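Two Dumplings Left

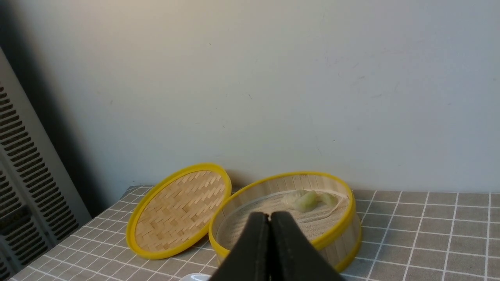

by Rasha Haddad

I named the arm Belta after my aunt, who also pinched too hard. So there I was at the table again, the steamer on the gray grid cloth, the lid propped against its side, and Belta with her two black fingers shut tight, sulking.

"Grip's at 50," I told Johannes over the phone. "Too much?"

"For dumplings? Try 12!"

Fine, twelve. I backed off the little screw, wiped the fingertips with a rag (my good rag, the one from Kourkoulas) and ran the zero routine again. She clicked. She's supposed to click once. She clicked 3 times, and I said a word my aunt would've slapped me for.

"Was that the belt?" said Johannes.

"That was me."

"I heard clicking, Rasha."

So out came the hex keys, and off came the wrist cover, and I put the kettle on. The dumplings could wait. Belta sure could.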